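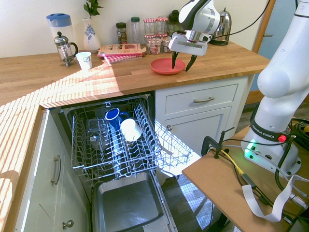
*Kitchen worktop with coral-red plate and blue-lidded pitcher.*

**Subject: Re: Shared kitchen at Drumwood — crockery and cupboard allocation**

To all subscribers,

The Building Services Office has received the following message from a tenant on the second floor:

> We returned in May to find that the cupboards had been relabelled and that our own mugs had been moved to the lower shelf. Could the office confirm which cupboards belong to which tenant, and whether the dinner plates are for general use? We have 16 staff and at present only one half-width cupboard. We would also like to know if the kitchen can be booked for lunches.

The office replies to the list as a whole, as similar questions have come from Ondrejka and Gedach.

Cupboards are allocated by headcount as recorded in the tenancy schedule. Tenants with more than 12 staff are entitled to one full-width cupboard. The tenant quoted above therefore qualifies, and the label will be corrected. Tavo retains its present cupboard and the drawer beneath it.

Plates, bowls and serving dishes bought under the shared supplies budget are for general use. The current stock list stands at 161 pieces, of which 34 are dinner plates. Items brought in by tenants should carry the tenant's name on the underside. Unmarked items will be treated as shared stock after the next stock check.

The kitchen may be booked for lunches of up to 50 people, between 11.30 and 14.00, using the form held at reception. A booking covers the worktops and the large table. It does not cover the refrigerators, which remain open to all tenants throughout — please leave clear access to them.

Tenants are reminded that the dishwasher is to be emptied by whoever books the kitchen that day. On days with no booking the rota on the inside of the door applies.

Corrections to the tenancy schedule should be sent to the office address and not to this list.

Building Services Office
Drumwood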